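Wrist cam gallery, grasp planner branch

Quick dump from Friday, Baptiste Pons wanted these up before the Drarkden call. Planner build 1664, Finen controller, all defaults. Full log later, promise. 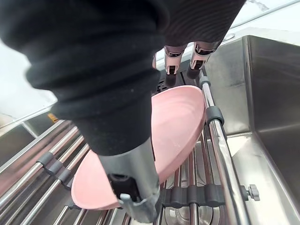 Pink bowl on the rack, gripper over the near side.

Rim detection is the bit thats changed. Old version kept snapping to the rods, new one masks thin parallel edges first. Replan budget still 200 ms, might be tight.

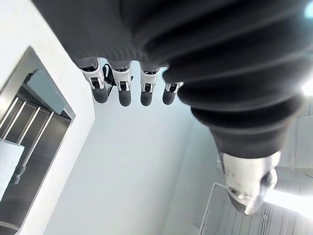
Also need to sort the self-filter, sleeve folds still leaking into the depth map as obstacles. Østergaard has a patch, not merged yet. Six open tickets, 1729 is teh one that matters.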